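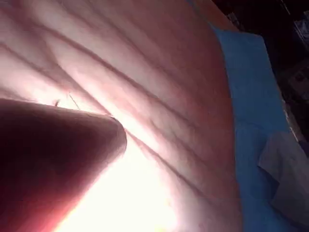
From: Yupin Yensuk
To: Pen and Paper list
Date: August 6, 2025
Subject: Re: Frandsen notebook, paper changed?

Hello everybody,

Thank you Birthe for the question. I have used the Frandsen pocket notebook for a long time, so I can maybe answer a part of it.

Birthe Ketilsson wrote:
> I ordered two of the Frandsen pocket books from the shop in
> Benport in June. The ink goes through to the other side now,
> also with my fine nib. My older one never did this. Did they
> change the paper, or have I got a bad one? And does anyone
> know if the refills from Pladico fit in the same cover?

Yes, I think the paper is different. My old book has a cream color and feels a little rough under the finger. The new one is whiter and very smooth. With a fine nib and blue ink I see small feathers on the letters, and on the back page I can read some words. With a pencil or a gel pen there is no problem at all.

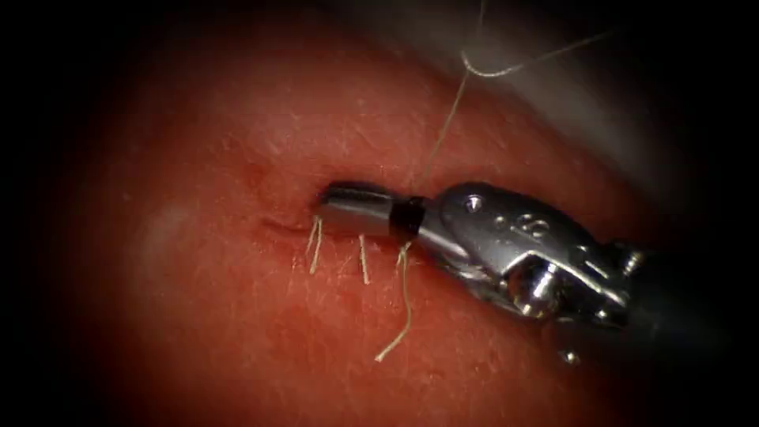 I wrote to the shop and they answered politely, but they could only say that the supplier delivers it like this. They offered me to send the book back if it has less than five pages written. Mine had many more, so I keep it for shopping lists.

About the Pladico refills: they fit, but not perfectly. They are a few millimeters taller and the elastic band presses on the corners. I cut mine with a ruler and a sharp knife and now it closes well. You get 42 sheets in one refill, and the paper takes my fountain pen very nicely. It dries slowly, so please keep a piece of blotting paper inside.

If somebody has tried them with a broad nib, I would like to read how it was.

Best greetings,
Yupin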